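# Chapter 4: Wood Moves

My first paying job was a kitchen floor in Drandasbridge, and I got it wrong. I was twenty-three, I had a borrowed nailer and a van that smelled of linseed oil, and I laid 210 square feet of oak tight against every wall because I thought gaps looked sloppy. It was beautiful in May! By the time July came around, the middle of the room had lifted up like a loaf of bread. The owner, Mrs. Strazds, could slide her hand under it. She was very nice about it, which made it worse.

So this chapter is the one I wish I'd read first. We'll get into what wood does when the air around it gets damp or dry, how to measure that, and how much room to leave for it. There's some math (not much, and I'll go slowly), and there's a table of species at the back that you'll end up using more than anything else in the book.
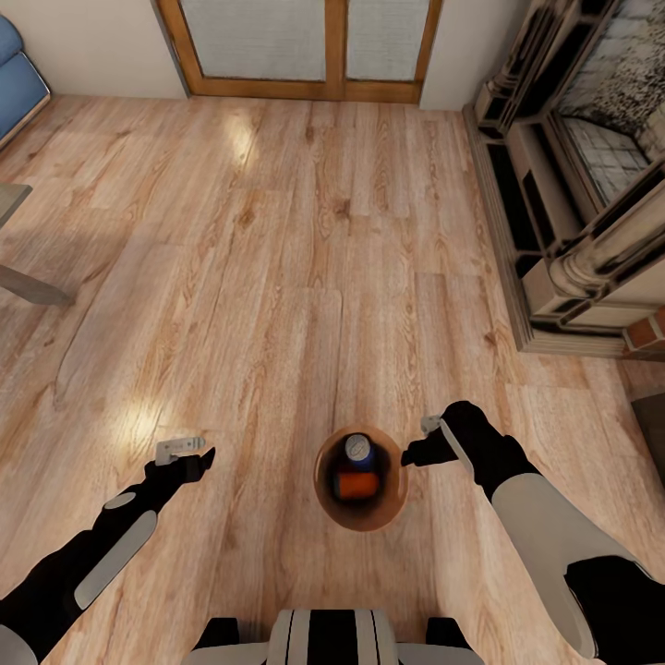
*Edgars Laur*

Let's start with the board itself. A piece of wood is a bundle of tiny tubes, and those tubes take in water from the air and give it back again. When they take it in, the board gets wider. When they give it back, it shrinks. Along its length it hardly changes at all, so a long hallway can behave better than a short, wide den with the boards running the long way. Students get this backward all the time, and I did too.

How wide is wider? Say you have a room where the boards, side by side, cover 80 inches. If each board grows by a quarter of one percent, the whole floor grows by 0.2 inches. Doesn't sound like a lot, does it? Now picture that floor pinned between two walls with no place to go.

Knots and wild grain make things messier. The tubes bend around a knot, so the wood near it pulls in odd directions, and a board with plenty of figure may cup or twist where its plain neighbor stays flat. I still like using those boards. I just look them over longer before I nail them down.

Before you go on, get hold of a moisture meter, the kind with 2 pins, and find a scrap of oak. Weigh the scrap, measure its width, and write both numbers inside the back cover. We'll need them in Section 4.1.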